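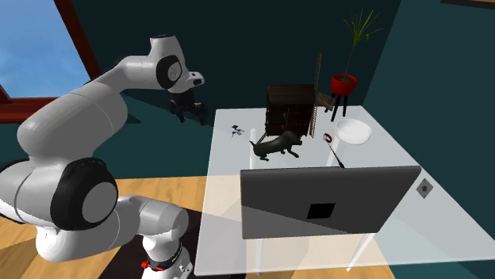
Ticket 453: Planner puts grasp targets under the tabletop in glass table scenes
Project: Jokdale sim stack
Component: perception / depth fusion
Status: Resolved
Assignee: Santeri Seppälä

Reported behavior
In the glass table scene, pick requests for the shallow white bowl return a pre-grasp pose below the table surface. The collision checker rejects it and the planner times out. Same arm, same bowl, opaque table: no failure.

Steps to reproduce
Load the glass table scene with the default room. Send the arm to home. Request a pick on "bowl". Fails every time on the February build.

Log
[planner] goal state invalid: link hand in collision with table_top
[planner] resampling goal, attempt 7
[planner] no valid goal state, giving up

Comment 1
Checked the depth buffer first. The table material is flagged translucent, so the depth pass skips it and writes the floor behind it. The plane fit then locks onto the floor planks. Object height is measured from the fitted plane, which explains the offset. Collision geometry is loaded from the scene file and is correct.

Comment 2
Tried forcing the tabletop material to opaque in the depth pass only. Plane fit is now right. Side effect: the table legs disappear from the point cloud. Acceptable for tabletop picks, not for the Grisgate floor tasks, where the arm has to reach under the table.

Comment 3
Second problem, found while testing the above. The monitor at the front of the table hides part of what is behind it, and the segmenter merged the dog figure with the tool handle into one cluster. Split out to its own ticket. Do not fix here.

Fix
Added a per-material switch, depth_opaque, default off. Set to on for the tabletop in the tabletop pick config only. Plane fit now also compares its result with the table height in the scene file and raises an error on mismatch. Before this it carried on with the wrong plane.

Verification
220 pick requests on the bowl with random start poses. No goal poses below the surface. Planning time per request is almost 90 ms, same as on the opaque table.

Follow-up
Howells config still uses the old material file. Needs the switch added before the next merge.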